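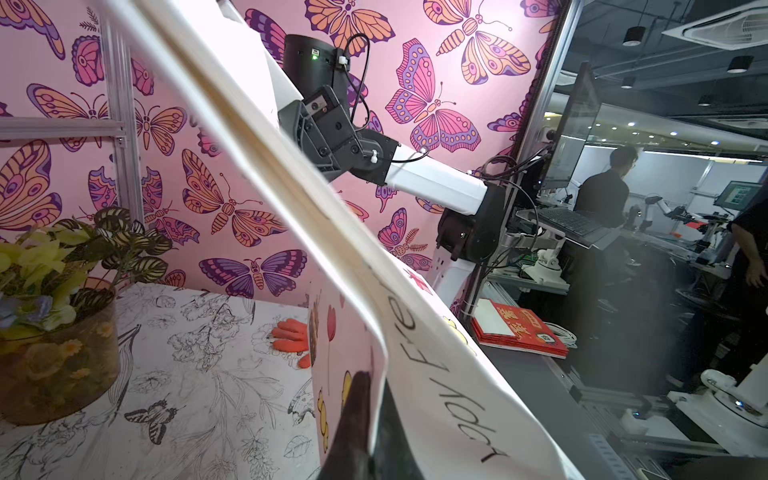 Picking flat paper bags with a two-finger gripper: fingers skate, wrist cable drags

bassey_bench
Posted 22nd August

Shared workshop build. The cell is aluminum extrusion, 510 mm deep inside and 465 mm high, with patterned panels on the walls and a patterned floor. The arm has to pick paper gift bags with rope handles off the floor and stack them on one side. Camera is on the wrist.

Two problems. First, when a bag is lying flat the fingertips skate across the panel and either push the bag or bow it upward without closing on it. Bags that are already partly open are fine. Second, the cable loops over the top of the wrist module and tightens at the end of joint travel. I can see the motor current rise before the fingers touch anything, so my contact threshold trips early.

The walls are butterflies and the floor is black line drawings of flowers. I would like to keep them, because I want the detector to cope with clutter. The floor is also where I lose the handles, which are white.

Fingers are the stock shape with a rounded tip. Closing speed is already down to 40 percent. I would like to fix this without adding suction. 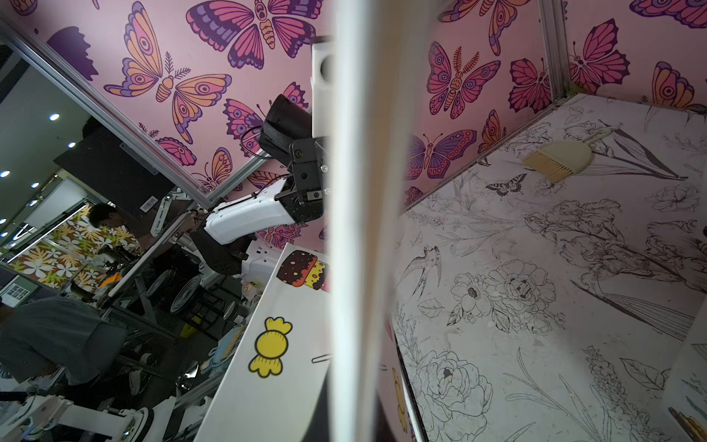
Replies

corkgate_tom

Use suction. Paper is what it is for. You will spend the winter on fingertips.

If you must use fingers, put some rubber on them.

stestadcombe

Suction on a creased paper bag leaks, and the question excludes it. I have done something similar with envelopes.

1. Aim for the folded edge. A flat bag has one side with two or more layers and that side is stiffer. Approach low, nearly parallel to the floor, with one finger against the floor and the other above.

2. Close until the edge bows, stop, drop 2 mm, close again. The second close gets under the ridge the first one made.

3. Log the idle motor current at each wrist angle with nothing in the gripper and subtract it. That deals with the false contact until you reroute the cable.

4. Ignore the handles. Pick by the body.

Thin silicone on the inner faces helps. Leave the tips bare or they will grab the floor.

bassey_bench

Step 2 works better than I expected on the bags lying with the printed label up. The current table was built from 3165 samples and the early trips are gone except at one extreme of the wrist. Pink bags on pink wallpaper are still poor for the detector.
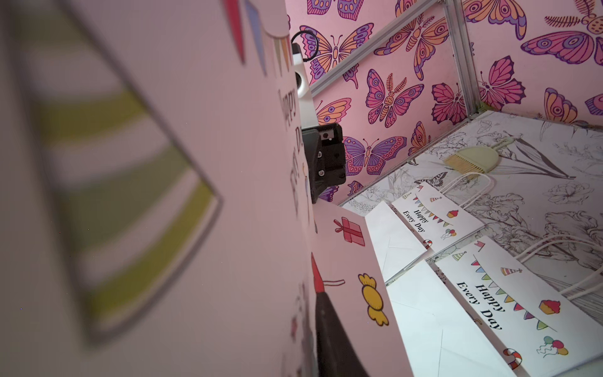 Finbarr Mac Suibhne

The remaining trips will be the cable. A subtraction table can't cover it fully – the loop settles differently depending on which direction the wrist came from. Build one table for each direction, or clip the cable further back on the arm link and leave enough slack for the full rotation. I did the second on an arm at Skemley in June and deleted the table afterward.

For pink on pink, segment on the outlined icons and the lettering before color. Failing that, fit a low side light so the bag edge throws a shadow on the floor.

Check your fingertip screws too. Mine had backed out roughly half a turn.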